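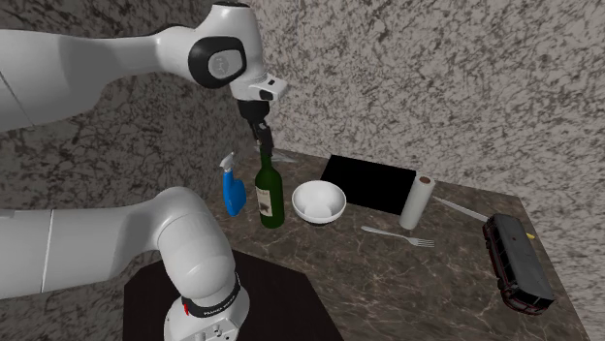 Movie night at home, sorted

We run a film night in the lounge room every month through winter and I love it more than the cinema now (sorry, Gornham Twin). These are the tricks that have stuck.

Get the picture right first
Turn off motion smoothing! It's buried in the TV's picture menu and it makes everything look like a daytime soap. With a projector, an ironed white sheet pulled tight over a curtain rod does a lovely job – ours is 2 metres wide and we sit well back.

Popcorn on the stove
Pop 100 grams of kernels in a big lidded pot with a good slug of oil, and shake it the whole time. Salt it while it's hot, and grind the salt fine so it clings. The microwave bags don't come close.

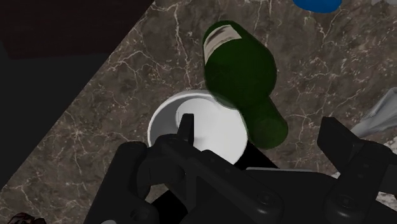 Tame the sound
Hard floors make dialogue muddy, so throw down every rug and doona you own. I keep our old Pernstead soundbar at nearly 70 per cent with night mode on, and you still hear every whisper without waking the kids.

Lights and seats
Stick a cheap LED strip behind the telly and set it to a warm, dim colour. It's so much easier on tired eyes! Beanbags go in front, couch behind, and anyone who talks through the opening titles gets the kitchen stool.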